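6.3 Checking camera views before a recording session

The Gikby recorder stores one image stream per camera. Check every stream before the first demonstration of the day. A policy trained on mislabeled or soft views will still converge in Allex, and the fault is hard to find afterward.

1. Spread the work cloth and lay out the objects listed in the task sheet.

2. Power on the arm controller and wait for the ready tone.

3. Open the Cededitz console and select Views > Snapshot. The console saves a still from each active stream.

4. Compare the stills with the set below.
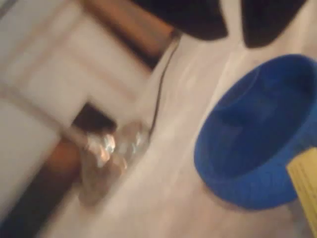
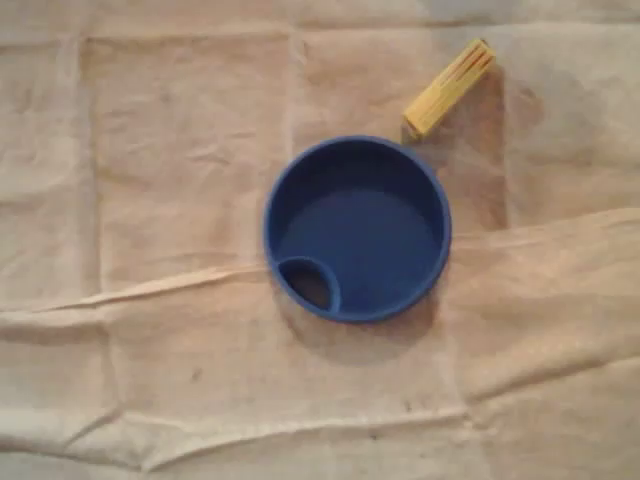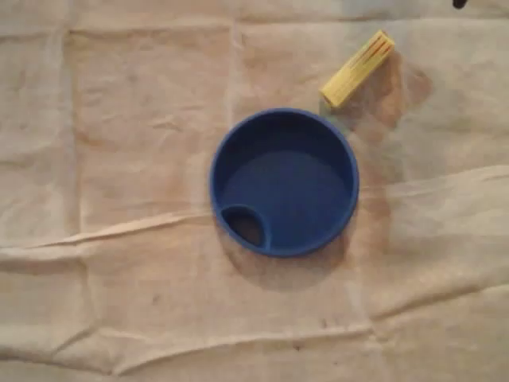
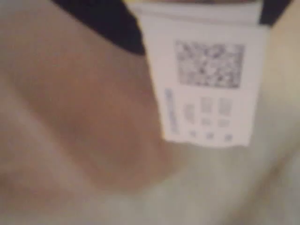 Figure 6-2. Snapshot set. The second and third stills are overhead views of the blue and yellow objects. The first and fourth are blurred.

5. Confirm that both target objects are fully visible in each overhead still. Two overhead stills may differ in color cast and shadow direction. Do not correct this in software – the training loader applies its own color jitter.

6. Grade each still in the Focus column: 0 (sharp), 1 (soft) or 2 (blurred). Grade 2 stills are kept in the log but left out of the training set.

7. If printed codes or small text are needed for the task, repeat the snapshot until the code can be decoded. A code that appears only as a mottled square is graded 2.

8. Press Accept. The session ID is written to the Tovar index.

NOTE: Creases and stains in the cloth are acceptable. In our trials, policies trained on 213 demonstrations with a creased cloth completed the placement task more often than those trained on a flat one. The full run of 331 demonstrations is covered in Section 11.

NOTE: Objects at the edge of a view do not need to be removed if they stay outside the marked work area.

CAUTION: Do not adjust a camera mount after step 8. Any change in pose makes the stored calibration invalid, and the session must be restarted from step 1.

Revised 17 July 2021

16 comments 11 shares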